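Household tips: keeping tax records at home

Income tax papers are best sorted once a month, in one sitting, with a single box file and 12 dividers. Label the dividers by month of payment. The date on the invoice is of less use, as a bill issued in December may well be paid in the following year.

Write the amount and the purpose on each receipt in pencil on the day you get it. Till rolls fade. A photocopy or a scan at 600 dpi keeps the figures legible; store the slip itself in a paper envelope, as some plastic sleeves lift the ink.

If you work from home, keep equipment bills apart from running costs such as heating and broadband. The two may be treated differently in the return. For each item note the date bought, the price, the supplier and the share of private use. Parts bought later go on the same sheet as the machine they were fitted to.

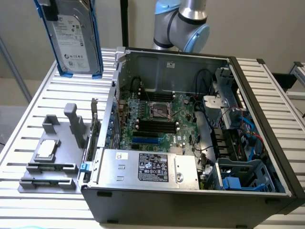
Desktop tower with the side panel off.

A repair and an improvement are often entered under different headings, so ask the supplier to list them on separate lines. An invoice that reads "computer work, 700" is of little help two years later.

Scans should be kept in two places. Name each file with the year first, then the month, then the payee - the folder then sorts itself. Test the second copy twice a year by opening a few files from it.

Before throwing anything out, check the retention period that applies to you. It runs longer for the self-employed in many countries, and usually starts from the filing date or the end of the tax year. Shred anything that shows a tax number or a bank account.

Hanyu Zhong
Last revised 26 May 2020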